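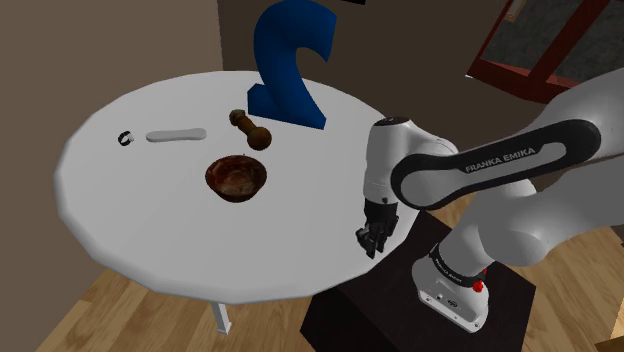

**L. Hutsuliak**
*Redactora de mantenimiento industrial, Skostano*

La jefa de mantenimiento de Futow, en Jindudstead, me recibe con café y con muchas ganas de hablar de fugas de aire comprimido, un asunto al que lleva dedicados 13 años (y se le nota el cariño). «Al principio íbamos de oído, literalmente, con la nave parada y en silencio», recuerda entre risas.

En enero compraron dos detectores por ultrasonidos y en la primera ronda etiquetaron 79 fugas, casi todas en racores y enchufes rápidos. «Yo esperaba unas cuantas, mujer, ¡pero tantas!», me dice, y vuelve a llenarme la taza.

Desde entonces, el consumo del compresor principal ha bajado casi un 20 %. Le pregunto qué le queda pendiente y suspira: «Las mangueras del almacén viejo. Con esas nos pondremos después del verano, cuando haya manos».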